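Progress report: Plarley lock and key replacement
Prepared for the Hellberg Fund by the Mestside housing office
October 6, 2019

This report covers the work done since the grant was paid in July. The grant was made so that we could replace the front door locks in the Plarley buildings, move them to one restricted key system, and get a proper record of who holds which key.

Work to date

All apartments in the first 2 buildings now have new cylinders, 261 in total. The shared entrances, the bike rooms and the boiler rooms in those buildings were done in the same visits. The contractor, Seyoum Lock & Safe, worked one stairwell at a time and left the old cylinder in place until someone was home to sign for the new keys. This was slower than the original plan, which had all the work in a building done in one week, but it meant no tenant was locked out.

Each household was given two keys. Extra keys can be ordered through our office with the signed card that came with the set. The blanks are restricted, so a hardware store cannot cut them. A few tenants have complained about this, mainly families with home health aides and older children. We now allow a third key without charge where a care plan is in place.

Fifteen doors needed more than a new cylinder. On most of them the strike plate had been moved at some point and the old screw holes had been filled with putty. The contractor reset the plates with longer screws. On the rest, the door had dropped and had to be rehung before the bolt would throw all the way.

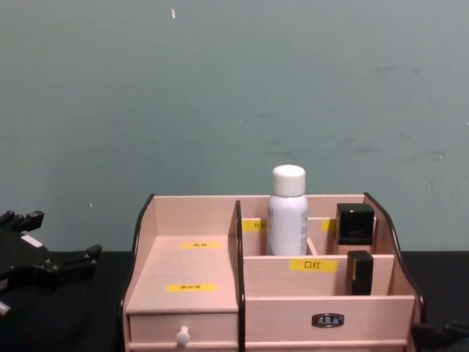 The cost of the extra carpentry was not in the budget we sent you. It came to $2,000 and we paid it out of the contingency line, so no change to the grant is requested. We expect the same kind of trouble in the third building, which is older, and have asked Seyoum to look at every door there before the cylinders are ordered.

Key records

Before the project, our records were a paper book and a spreadsheet that did not agree with each other. Every new key carries a stamped number, and that number is entered against the apartment on the day it is handed over. Master keys are signed out at the start of a shift and back in at the end. One maintenance key was not signed in during the first month. It was found in a work van the next morning – the log showed who had it, and no locks had to be changed.

We have not yet settled what to do with keys that come back when a tenant moves out. Our current practice is to swap the cylinder with one from stock and keep the returned set in the safe. This works as long as we have spare cylinders, and at present we have enough for normal turnover.

Problems and delays

The entrance cylinders for the third building arrived keyed to the wrong chart and were sent back. The maker has confirmed replacements at no cost, but the start there has moved by several weeks. The lobby door closer in the second building is also weak and does not always pull the door shut against wind. A new lock does little good on a door that stands open, so we have ordered a heavier closer from our own repair budget.

Next steps

Door survey in the third building, then delivery and fitting of the corrected cylinders.
Staff training on the key log for the weekend crew, who have been using the old sign-out book.
Collection and scrapping of old keys. Tenants have been asked to drop them in the box outside the Mestside office.

The second payment is due when the third building is finished. We will send the contractor's invoices and the signed handover sheets with that claim.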